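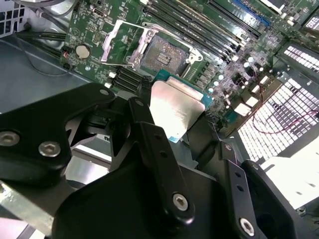 Ticket: Second gripper for the CPU cell, or a different gripper, or nothing
Queue: Equipment requests, Larnasside bench
Status: Open (reopened)
Opened: 29 November 2022
Priority: Medium, changed from High by Purchasing, changed back by me, changed back by Purchasing

Problem as reported
The processor placement cell has one gripper and no spare. When the fingertips go out for refacing, the arm stands there looking expensive and we seat CPUs by hand. The last refacing took 7 working days. Purchasing would like to know why this is a purchase and can't be a maintenance item. See below.

Tried so far
Asked Gramley for loaner fingertips. They have some, for the older model.
Asked Daton whether they could reface over a weekend. They can, at a rate that suggests they would prefer not to.
Printed a set in house. Fine for picking up a processor. Less fine for letting go of it squarely over an open socket, and bent contacts mean a new motherboard. Printed set is now in the drawer with the other ideas.

Update 1
Quotes are in. Abbasi wants 2,064 for a complete gripper with fingertips, wrist camera bracket not included. Daton is cheaper until you add the adapter plate, the cable and the thing that connects the cable to the adapter plate. I have asked both to requote with everything needed to make it move.

Update 2
Purchasing asks whether we could buy only fingertips. Yes, and I'd like 2 pairs whatever else happens. They don't help if a link or pivot goes, and the linkage is the part with the long lead time. Both items are now on the request as separate lines so that one can be turned down without taking the other with it.

Update 3
Request returned. It had been filed under office furniture. Resubmitted under robotics, a category that needs a different form with the same questions in another order.

Update 4
Form returned, asking for expected service life. Abbasi gives it in cycles, the form wants years, and our cycles per year depend on how long the cell is down waiting for a gripper. I put 2 years and attached the arithmetic.

Waiting on
Abbasi: bracket price, in writing.
Daton: requote.
Purchasing: a decision before the December cutoff, after which the money goes back and we start again with next year's form.

Workaround
Hand seating, with the socket checked under the magnifier before the load frame is closed. Slow but allowed. Please don't use the printed fingertips.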